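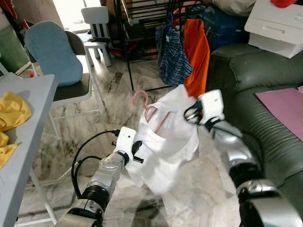 Prustbridge Home Robotics
Home About Method Results Join us Contact
Search this site Enter keywords Go

About us

We are a small company that teaches two-armed robots to handle clothes. People at parties tend to ask whether we couldn't have picked something more useful, and then go home to a pile of ironing.

Prustbridge began as a gripper workshop. We made fingers for other people's robots and sold them to factories, where they picked up the same metal part all day and were very good at it. Then a customer asked if our fingers could manage a shirt. We said yes, took the order, and spent the following winter finding out what we had agreed to.

A shirt has no fixed shape. Pick it up twice from the same spot and you get two different shirts. Put it on a hanger and you have a stiff thing inside a floppy thing, with a hook on top that catches on everything, including the robot.

How we work

Our method is called Iltetti. A person guides both arms through a job, such as getting a blouse onto a hanger or moving it to a rail, and the system records the camera view along with every movement of the joints. We then train a model to carry on from any point in the job. Most methods learn a task from the first move to the last, and lose their nerve if anyone starts them in the middle. We chop our recordings into short overlapping pieces, so the model spends as much time on awkward halfway positions as it does on tidy beginnings.

The other half of the method is a habit we call Torres, after the street our first workshop was in. Before letting go with one hand, the robot gives a gentle pull with the other to check that it has hold of the cloth. It costs a moment each time. We resisted it for months on the grounds that it looked silly.

We record among ordinary furniture. Our early work was done on a bare bench under studio lights, and the model it produced was superb at bare benches.

What we have found so far

Our current training set, Eltora, holds 3,016 recordings. In our last full trial we ran 2,000 attempts at hanging a single garment and moving it to a rail, and 1,484 of them ended with the garment where it should be. We count a shirt hung by one shoulder as a failure, though several of us hang our own that way.

Without the Torres check, the score was a good deal worse. Thin fabrics are still our weak point, and anything with a hood is a matter for prayer.

Working with us

We share our recordings with university groups who ask politely and tell us what went wrong. There are 5 of these at present. We also run an open afternoon on the last Thursday of the month, with tea. You are welcome to bring a garment you think will beat us. Please don't bring a fitted sheet.

Related pages
Iltetti: the method in more detail
Why we stopped using bare benches
Notes on thin fabrics
Eltora: asking for access
Open afternoons: how to find us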